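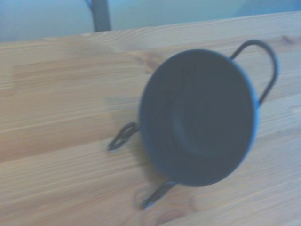
Recording pick-up examples with the wrist camera

Clirora project notes, updated 18th July

These steps are for a new person who will record examples for the Clirora model. You need the arm switched on, the Gaber hand controller, and a laptop with Prelix open.

Step 1. Prepare the table
Put one object on the table and take away everything else. For the small pot with the wire handle, turn it a little before each new example, so the handle does not always point to the same side. The model learns very quickly that the handle is "always on the right", and then it fails at the first other position.

Step 2. Check the colour
Look at the wrist picture in Prelix. If the wood looks blue, the white balance is still set for the old lamps. Choose "Daylight", wait a moment and look again. Do not change it in the middle of a set.

Step 3. Record
Press the green button, move to the object, close the gripper on the handle, lift, hold for two seconds and put it down. Press the button again. Move slowly in the last part of the approach. Fast movement makes the wrist picture soft, and a thin wire is the first thing to get lost.

Step 4. Label
Write the object name and choose "good" or "failed". Please keep the failed ones, we use them also. If you are not sure, choose "failed" and write a short comment.

Step 5. Save and copy
After 300 examples, close the set and copy it to the Clillach drive. The full collection has 1,568 examples now, and the next training is planned for August.

If Prelix stops during recording, the last example is lost but the other ones are safe. Restart it and continue with the same set number.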